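**Ingvarsson two-finger gripper kit, wrist camera version**
Reviewed 9 Jan 2021, after 8 weeks of use

I bought this kit in November to go on an arm we already owned. Most of the reviews I could find covered the mechanics and skipped the cost of getting it running, so I'm going to spend most of this one on money.

**What I paid**

The kit was $1320. It includes the gripper body, one pair of black fingers, a mounting plate, a small wrist camera and one cable for each. There's a version without the camera for $790. I went back and forth on that for a while. If you already have a camera you like and someone who can make a bracket for it, get the cheaper one. We had neither.

What the price leaves out:

- An adapter ring, if your arm doesn't match the mounting plate. Ours didn't. Livudside had one in stock and it came in 3 days.
- Spare fingers. They're sold only in pairs.
- A longer camera cable. The one in the box is too short if you want slack at the elbow.
- Freight. The seller's cart shows it on the last page, after you've typed in everything else.

Put a line in your budget for each of those before you ask for approval. I asked for the price of the kit alone and had to go back with a second request, and the second request took longer to get signed than the first.

**Setup**

The mechanical part took a morning. The instructions are a folded sheet with drawings and no text. Drawing four has the plate upside down compared to the part in the box, so check it against the holes before you tighten anything.

The software took the rest of the week. The driver installed without trouble. The camera settings are in a separate program, and the camera goes back to auto exposure every time it loses power. Over a white table that means the picture brightens and darkens as the arm moves. I wrote a short script to lock the exposure at startup. I think a kit at this price should save that setting by itself.

**In use**

The fingers are the best thing about it. They're long and narrow, they taper, and the camera sees both tips the whole time. Changing a pair is quick once you've done it. The slots down the inner faces take the rubber strips we cut from sheet stock, though we've been running without strips lately.

Hard, regular shapes are easy to plan for. Anything soft needs its own grip settings, and the defaults are set too firm for it. Give yourself time for that. I'd also buy your test items new and keep them together, and try them one at a time before you put several on the table at once. Ours came from a drugstore and a grocery store, and they were the cheapest line in the whole project.

Bath pouf and red can, seen from the wrist, then the whole table, then the can again from the wrist:

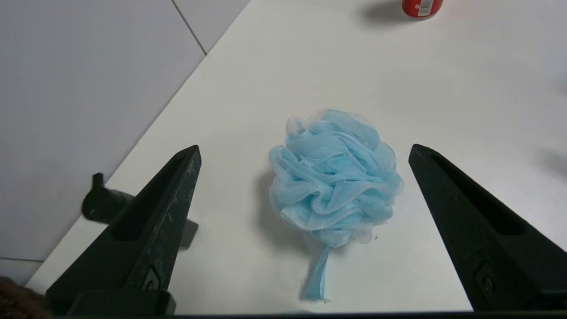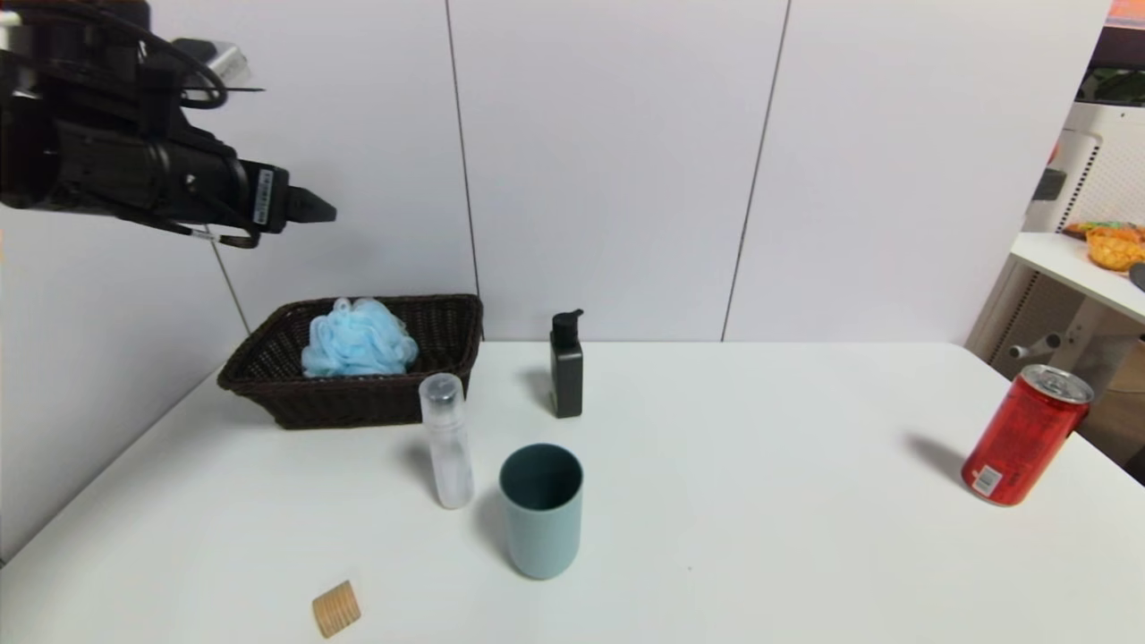
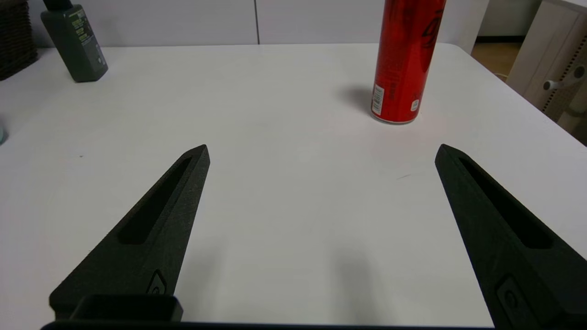

Cable routing is where I'd ask for a redesign. Both cables leave the gripper on the same side, and there's one clip for the two of them. We added our own ties farther up the arm. Leave a loop at every joint and run the arm through its full range slowly before you trust it.

Noise is fine. You can hold a conversation next to it.

**Compared with the Plamanura**

I had a Plamanura gripper on loan before I ordered. It closes faster and the software is better, with the exposure setting saved where it should be. It's also wider at the body, and the wide body gets in the way when you reach down beside something tall. The quote came in well over our limit once the required controller was added. If you have the money and your table isn't crowded, look at it first.

**Support**

I wrote to Ingvarsson twice. The question about the plate drawing got a corrected PDF the next day. The question about the camera got a link to the manual, which doesn't cover it. Misinholm, the reseller I ordered from, was quicker on both and also told me the spare fingers were going on back order, so I bought two pairs.

**Would I buy it again**

Yes, the camera version, with the adapter and spares on the same purchase order. Four out of five. I took the point off for the exposure problem and the short cable.

I haven't had it long enough to say anything about wear in the drive. The fingers pick up scuffs and dust, which hasn't mattered for us. The warranty covers the gripper body and the camera for a year and doesn't cover fingers at all, so price those as a supply item.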